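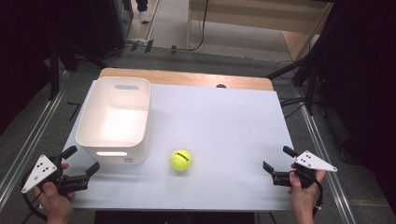
Home | Boards | Latest | Sign in

Filed under: Software > Perception & Tracking

Gripper pose drifts when the marker plate tilts

nerea_arroyo
Hi everybody, hope the summer is treating you well! I'm replaying our ball-into-bin demos through Simer and the right gripper's pose flips for 3 or 4 frames whenever the dotted plate turns steeply away (left one is fine, bless it). It hit 202 of 900 episodes. Would you filter, or throw them out?

wsotelo
Oh, I know that flip well! It's the old planar ambiguity, two poses fitting the same dots. Seed the solver with the last good pose and most of it goes away. Please don't throw them out, those steep wrist angles are the ones your policy needs.

segura_k
Sorry Wilmer, I'd drop them. We smoothed ours in Nukden and the policy learned a lovely little twitch right before closing the fingers.

wsotelo
Smoothing is a different animal, though. I said seed, and reject on reprojection error!

nerea_arroyo
Seeding is running now, and 224 frames still look wrong to me. I'll mask those and keep the rest. Thank you both, truly.

6 replies · 14 shares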